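9/14/22
By the Features Desk

The Shared Table: How Hesberg Kept Its Midday Meal

For most of the last century, the district of Hesberg stopped work at noon. Offices closed, the market drew down its shutters and households sat down together. The custom has declined across the region, yet in Hesberg it survives in a form that deserves closer attention.

The Vatia Institute for Household Studies began its survey of the district in February. Its researchers received replies from 466 households, of which a clear majority still eat a cooked meal at home on at least 4 days of the week. Younger respondents were as likely as their parents to do so, a result the Institute had not expected.

Several explanations have been offered. The Powell Road tram, which connects the business quarter with the older streets, brings most residents home in under half an hour. Rents above the shops have remained modest, and employers have been slow to shorten the midday break. The Staltavus bakery, which has supplied the quarter for 27 years, still times its second baking for half past eleven.

The meal itself is plain. Soup is usual in the colder months, followed by fish or a vegetable dish with lemon and parsley. Bread is placed directly on the cloth. Plates are nearly always white, a preference that older residents trace to the former pottery works by the river, where seconds were sold cheaply at the gate.

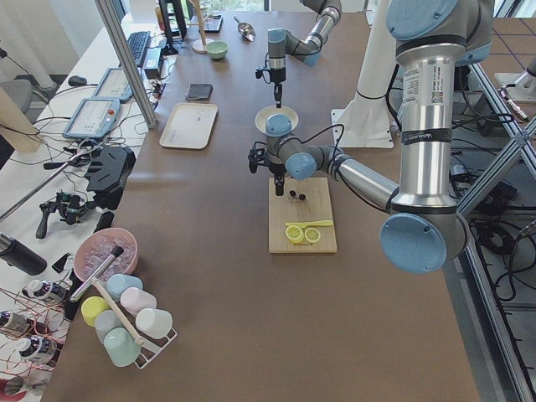
Lemon slices on a light wooden board.

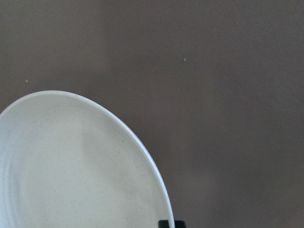

Whether the custom will last is a matter of some debate. The district council is considering a proposal to allow shops to open through the middle of the day, and traders are divided on the question. The Institute takes no position, although its report observes that a shared meal is easily lost once working hours cease to agree. A second survey is planned, and will include the new housing to the east of the tram depot.

Related articles
Market Hours and the Small Trader
A History of the Hesberg Pottery Works
Bread at Half Past Eleven
School Dinners: The Regional Picture

Contact the Features Desk | © 2022 All rights reserved | Back to top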